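We use cookies to remember your settings. Accept / Decline
Last updated: August
Reading time: 2 min

Textile Care, Unit 2: Reading the Fabric Before Washing

In this unit we study how a fiber behaves in water. The student who knows the fiber can choose the program without fear.

1. Cotton
Cotton is strong when wet. It takes heat well, but a new cotton cloth will often shrink in the first wash. In the Rirora workbook, page 53, you find the table of shrinkage. Please learn the first column only.

2. Wool
Wool has small scales on its surface. Heat and rubbing make the scales lock together, and this we call felting. Felting can not be undone. Wash wool in cool water and do not wring it.

3. Viscose
Viscose is weak when wet — lift it with both hands under it. Many students at Erkstead confuse it with cotton, as both feel soft and both take dye easily.

4. Sorting
Sort first by color, then by fiber, then by weight. Pale blue may go with white only after you test it for bleeding. Press a damp white cloth on an inside seam and look for color.

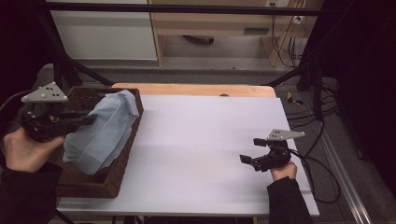
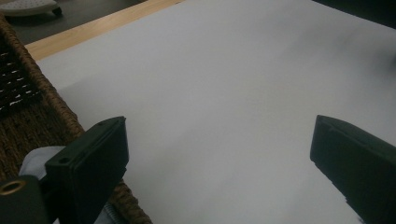 A light cloth in a wicker basket, and a pale surface on a light wooden table.

5. Homework
Wash one small cotton square and leave it flat for 24 hours. Measure both sides before and after. Write the 2 results in your notebook — in centimeters, please — and bring the square to the next class.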